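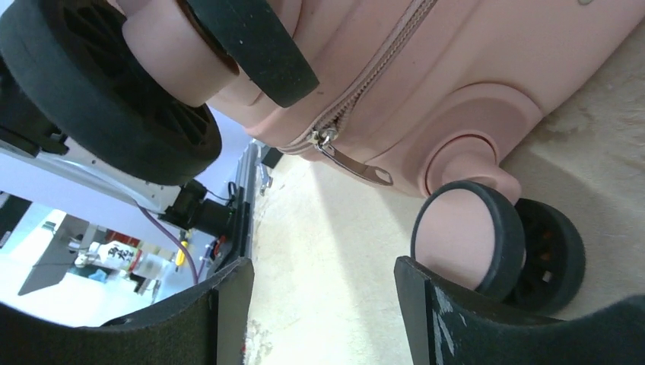

Every September my sister and I fly to Hernville to see our mother, and every September we have the same argument at the check-in counter, which is whether a suitcase should be a colour.

I'm for it. I came late to colour, having spent 23 years pulling black bags off carousels and reading the tags of strangers. A black suitcase is a very sensible thing to own right up until you need to find it. Then you are one of 285 sensible people leaning over a conveyor belt, each convinced that the next one along is theirs. I once got as far as the taxi rank with the luggage of a Mr Shi, who was decent about it, considering he'd had to jog.

So now I travel with pink. Dusty pink, if we're being polite, the shade of a bathroom my grandmother was proud of. My sister says it looks like I'm off to a hens' weekend. She says this while standing guard over a charcoal number with a ribbon on the handle, a ribbon being what you tie on when you wanted a pink suitcase and lost your nerve.

The case against pink is that it shows the dirt, and it does. Every baggage handler between here and Hernville leaves a signature. I've stopped wiping mine down. A suitcase spends its working life being thrown at other suitcases, and I can't see the point in sending it out spotless, any more than I'd iron a tea towel.

What I'd like the luggage people to worry about is wheels. The wheels are the whole suitcase. Shells can crack and linings can go, and you'll still get home, but lose one caster and you're dragging 13 kilos of jumpers across a car park like a reluctant dog. I'm firmly in favour of the double wheel, four pairs of them, even though they will roll off down a sloping train platform if you stop to look for your ticket. Mine has done it twice. Being pink, it was easily pursued.

Zips come second. Give me a decent metal pull I can find in the dark with cold fingers, at 11 at night, when the motel has put the light switch somewhere imaginative. My sister's has clasps and a code. She has forgotten the code – it was our mother's birthday, she thinks, or possibly the dog's – and last year she opened it with a butter knife.

She's thinking of replacing it. She's looking at navy.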